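August 4, 2023

Cleaning aisle, bay 4, second go at the shelf plan. Silviu wants this written up before he redraws the layout for Hallard, so I'm typing it while my knees still remember the bottom shelf. Started with the antiseptics because that's where the plan and the real bay disagree the most (on paper everything is the same width, ha).

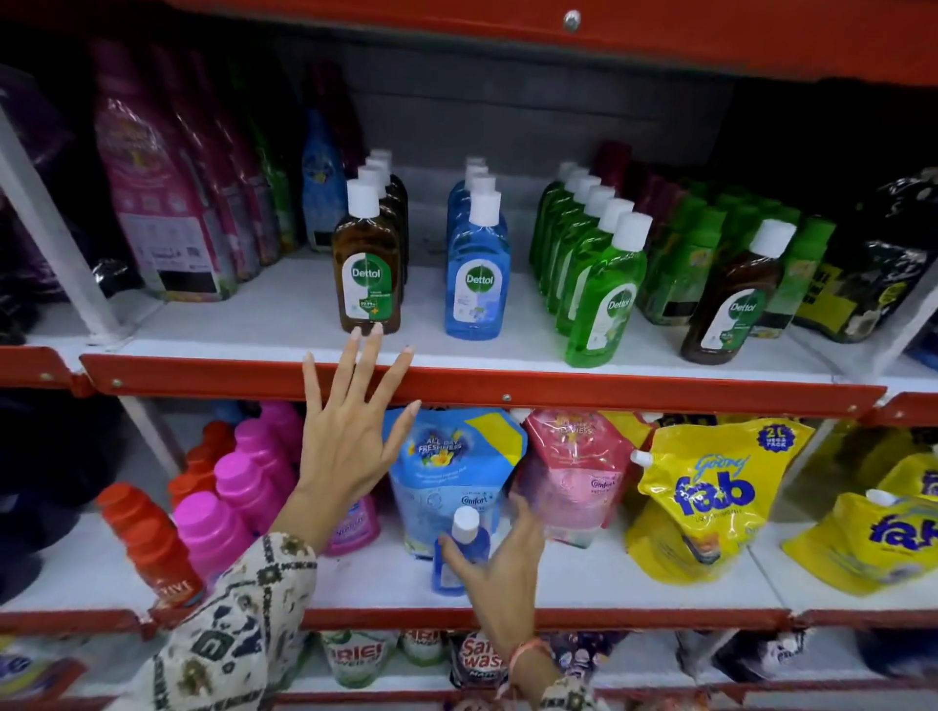
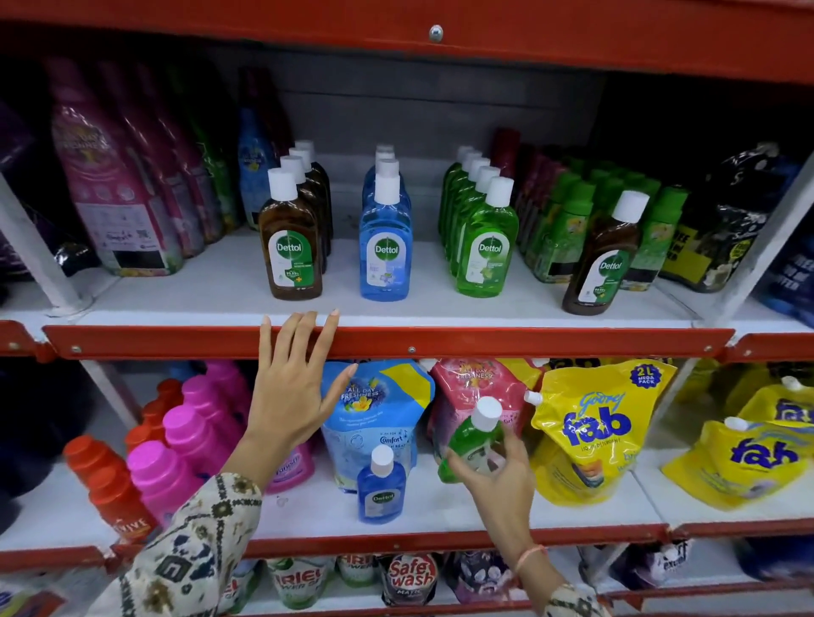

Rows by color first, then by size, that's the rule Danylo Yurchenko and I settled on, and I'm pretty happy with it for the Dettol. You can find the next row without reading a single label. Brown, then light blue, then bright green, each one running straight back with the white caps making a line you can follow with your eye. When a bottle sits crooked you see it in the caps right away, which is a nice cheap check and I want it in the notes for the store people. What still bugs me is the other brown one over to the right, past the green. Somebody following the color rule is going to pull it and put it back with the browns on the left, and then we lose the spot. Either it gets its own shelf tag or we move it. I vote tag.

Pouches are the real headache! Bottles stand where you put them, pouches lean on their neighbors and slowly creep. The pink ones on the left stand up fine as long as they're packed close, but take a few out and the rest want to slump. Silviu thinks a divider would fix it. I think a divider eats width we don't have, and I'd sooner try the little Nurkico front stops, the clear ones, on just the pouch end. We have a box of 400 in the back left over from January, so it costs nothing to try.

Numbers for the plan, so they're in one place:

Bay working width for this shelf: 217, in the plan's grid units (NOT centimeters, I got that wrong last time and Danylo was very patient with me)
Pouch end as drawn: 19
Pouch end as I'd like it: 17, with the two units going to the bottles

Two units doesn't sound like much, but that's the difference between sliding a bottle out and having to wiggle it past the one next door. I tried it with the narrow spacing and the wide spacing on the Dorerar mock-up and the wide one is just nicer to use. You also stop knocking into the blue ones when you're after a green.

Other things from the bay, in no order:

The red lip on the shelf edge is good to hang on to when you're leaning in for the back rows, so please let's not cover the whole length with tag strip. Leave a gap here and there. My fingers will thank you.

The small green bottles need a decision. The plan from Nutsugah treats them as the same item as the big ones, just shorter, and gives them no row of their own. I'd give them one, lower down, where you can look at the caps from above. If they go behind big bottles they might as well be in the stock room.

Shelf height is fine for the bottles. For the pouches I'd like the shelf above up one notch, because you grab a pouch from the top and there has to be space for a hand in there. Silviu, can you check whether that pushes the next shelf out of line with bay 3? If it does, forget it, matching bays matter more to Hallard than my knuckles do.

Dark pouches at both ends. I don't love that. They're hard to tell apart when you're walking up the aisle, and the ends are where people look first when they come around the corner. Swap a light color in on at least one side? Danylo says product grouping comes before looks and he's probably right, but I'm leaving it here so we argue about it properly with the drawing in front of us.

Still to do: redo the pouch end at 17, put in the front stops, then leave it alone for a bit and look at how far things have crept. I'll mark the starting line on the shelf with pencil. Silviu Olteanu has the key to the tag printer, so the tag for that second brown spot waits on him. Also we're low on pencil erasers, if anybody's ordering.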